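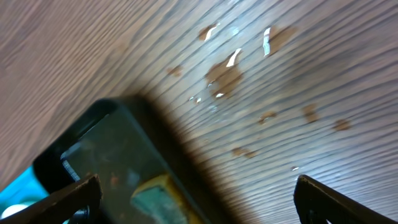 Skaverska is a news reader for phones and tablets that files each story under its older coverage, and I ran version 14 through July on a mid-range tablet. The archive panel opens beside the article and loads 100 headlines at a time, oldest first. Sort order can't be changed. Text stays sharp at the smallest size, and one-handed scrolling works well enough that I read most mornings at a wooden table with brown spots of liquid across the grain, tablet held clear of it. Offline mode stored 453 articles before it asked for more space.

Search is weaker. A query on a dam dispute in Flungate returned pieces from 2000 onward, but duplicates from the Grolleson wire weren't merged. Bensaid, the reader I used before, merges them and has no archive panel. Alerts arrived on time. Export is plain text only, without source links.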